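I have been going to the same barber for years, and last week I finally read the license taped to his mirror. It made me wonder what that piece of paper is supposed to promise me.

In my state you need 1000 hours of school before you can cut hair for money. I asked Torben Lammers, who owns the chair next to my barber's, what he did with his. He says he learned to cut in the first few months and spent the rest sweeping, folding towels and practicing perms on a plastic head. He has never given a perm to a paying customer. His tuition came to $2895 over what he had saved, and he put it on a card.

The board says the hours protect the public. Fine, from what? I can see the case for clean tools. I had a rash on my neck once after a cheap shave and I would not wish it on anyone. But the sanitation part of the course, according to Torben, took 12 days. The rest was technique, and a bad haircut grows out.

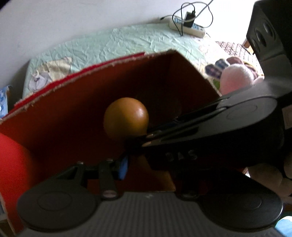 So does a license mean the shop is clean? It means someone passed a test on how to keep it clean, and whether they still bother is up to them and the occasional inspector.

Glória Peixoto has run Brandão, the salon by the post office, for 12 years. She disagrees with me on nearly all of this. Her view is that the schooling weeds out people who would mix bleach by eye and burn somebody's scalp. I take the point about chemicals — I wouldn't want me doing it either. I still don't see why a guy with a pair of clippers has to sit through the same thing.

She also told me an inspector came by in July, looked at the jar of blue liquid, looked at the wall, and left. She seemed pleased about it. I was less impressed.

There is talk now of letting schools teach part of the hours online. Vendetti, the school across town, is already advertising it. I'd like to know which hours those are, and if they can be done from a couch, why they were required in the first place. I sent the school an email asking. I got back a brochure.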